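Chapter 7
Caring for Clothing at Home

In this chapter you will learn to:
sort clean clothing before folding
choose a fold that suits the garment and the shelf
plan storage for a shared bedroom

Key terms: sorting surface, flat fold, file fold, bulk item, rotation

Most of the work of keeping clothes in good order takes place after washing. A shirt left in a heap picks up creases that may need an iron, and a drawer packed without a plan has to be emptied to reach one item. Chapter 6 dealt with washing and drying. We now turn to the steps that follow, starting with where to do the work.

A sorting surface should be flat, clean and wide enough to spread out a whole garment. A table is the right height for most adults, but many homes use a bed. Pull the bedspread smooth first. Wrinkles under a shirt make it hard to line up the side seams.
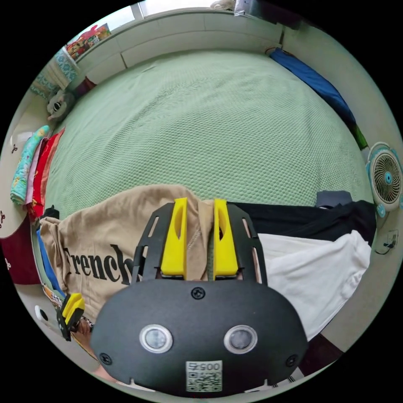
Figure 7.1 Clothing on a bedspread. A beige T-shirt is at the left, with black and white garments to the right.

Sort by type of garment before you sort by owner. Shirts go with shirts and pants with pants. Similar pieces take the same fold, and the work goes faster when you do not have to change methods with each item.

Marleny Llanos runs the laundry room at Renbridge, a residence with 100 beds. Her staff handled 2,433 garments in June, and new workers there spend their first shift on sorting alone. Her rule is to finish one pile before starting the next.
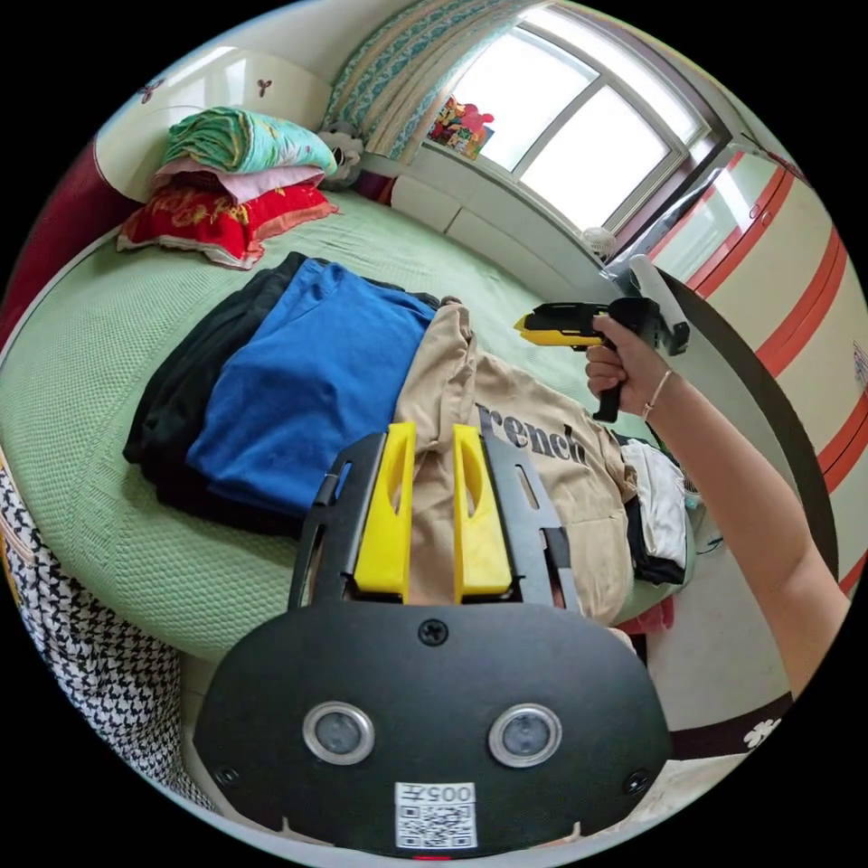
Folding is a matter of matching the fold to the cloth. Thin woven shirts hold a sharp crease and can be stacked high. Knits and fleece spring back, so they are folded fewer times and placed where nothing will slide. Printed lettering needs some care too, as a hard crease through the print may crack it over time. In Figure 7.2, the blue shirt is folded on top of the black clothing, while the beige garment with the large black lettering is only loosely folded. Bulk items such as the quilt and the pink blanket at the head of the bed are stacked apart from the clothes. Store them on a high shelf or in a chest, with the heaviest at the bottom.

Section 7.1 begins with the flat fold. You will need one T-shirt, one button-front shirt and a clear surface.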